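Teilnehmende gesucht: Greifervergleich am zweiarmigen Tischaufbau
Von der Redaktion Projektausschreibungen, Orton Robotik
Lesezeit: 3 Minuten
Zuletzt aktualisiert: April

Für eine Vergleichsreihe mit zwei Greifertypen suchen wir Personen, die unsere Roboterarme von Hand fernsteuern und ihre Eindrücke nach jedem Durchgang festhalten. 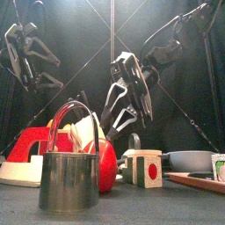 Verglichen werden die Fingersätze Tawhiri und Brido. Beide sind für kleine und mittelgroße Gegenstände ausgelegt, unterscheiden sich aber in der Steifigkeit der Finger und im Belag der Spitzen. In der Vorrunde haben wir fast nur mit Würfeln und Zylindern gearbeitet. Die Ergebnisse lagen so dicht beieinander, dass sich daraus keine Empfehlung ableiten ließ. Deshalb nehmen wir jetzt Spielküchenteile und einen Metalleimer mit Bügel dazu, also Gegenstände mit Griffen, glatten Rundungen und dünnen Kanten.

Was zu tun ist

Sie sitzen am Steuerpult und führen beide Arme über zwei Handgeräte. Die Aufgaben stehen auf Karten und werden in wechselnder Reihenfolge vorgelegt. Typisch sind Aufnehmen und Absetzen, Übergabe von einem Greifer an den anderen, Anheben am Griff und Einräumen in einen Behälter. Nach jedem Block wird der Fingersatz gewechselt, das übernimmt unser Personal. Welcher Satz gerade montiert ist, sagen wir Ihnen nicht. Wer die beiden Typen an der Form erkennt, behält das bitte bis zum Abschlussgespräch für sich.

Zwischen den Blöcken füllen Sie einen kurzen Bogen aus. Gefragt wird nach Anstrengung, Sicherheit beim Zugreifen und danach, wie gut Sie die Fingerspitzen auf dem Monitor verfolgen konnten. Bei glänzenden Oberflächen kam in der Vorrunde die Rückmeldung, der Kontaktpunkt sei schwer einzuschätzen. Dazu hätten wir gern mehr Aussagen.

Umfang und Vergütung

Eine Teilnahme umfasst 3 Termine von je einem halben Tag, verteilt auf höchstens zwei Wochen. Insgesamt sind 44 Durchgänge vorgesehen, die Einweisung nicht mitgezählt. Wir zahlen 70 Euro pro Termin. Fahrtkosten mit Bus und Bahn werden gegen Beleg erstattet. Wer nach dem ersten Termin aufhören möchte, bekommt diesen selbstverständlich bezahlt.

Die ganze Reihe soll rund 900 auswertbare Durchgänge ergeben. Abgebrochene Versuche zählen für Ihre Vergütung mit, auch wenn sie in der Auswertung fehlen.

Wer sich melden kann

Vorkenntnisse in Robotik sind nicht nötig. Etwa die Hälfte der Plätze halten wir für Personen frei, die noch nie einen Arm ferngesteuert haben. Die übrigen Plätze gehen an Leute mit Erfahrung in Montage, Handhabungstechnik oder Teleoperation.

Voraussetzungen:
- Volljährigkeit
- normale oder korrigierte Sehkraft, keine ausgeprägte Rot-Grün-Schwäche
- beide Hände ohne Einschränkung einsetzbar
- Deutschkenntnisse, die für die Aufgabenkarten und den Fragebogen reichen

Linkshänderinnen und Linkshänder sind ausdrücklich erwünscht, in der Vorrunde waren sie kaum vertreten. Nicht teilnehmen können Beschäftigte von Orton und Personen, die an der Entwicklung eines der beiden Fingersätze beteiligt waren.

Ort und Daten

Die Versuche finden im Technikum Vundwood statt, Eingang über den Hof. Der Raum ist stufenlos erreichbar. Aufgezeichnet werden die Bewegungen der Arme, die Greifkräfte und das Kamerabild des Arbeitsbereichs. Ihr Gesicht und Ihre Stimme werden nicht aufgenommen. Die Fragebögen laufen unter einer Nummer, die Zuordnung zum Namen löschen wir nach der Auszahlung.

Während der Versuche bleibt der Arbeitsbereich der Arme gesperrt. Heruntergefallene Teile hebt nur das Personal auf. Am Pult liegt ein Not-Halt in Reichweite, seine Bedienung ist Teil der Einweisung.

Anmeldung

Schreiben Sie uns über das Kontaktformular mit dem Betreff „Greifervergleich“. Wir brauchen Ihre Händigkeit, einen Satz zu Ihren Vorkenntnissen und die Angabe, ob Sie vormittags ab 9 Uhr oder nachmittags ab 13 Uhr können. Eine Zu- oder Absage bekommen alle. Die Plätze werden nach Eingang vergeben, getrennt für Personen mit und ohne Erfahrung.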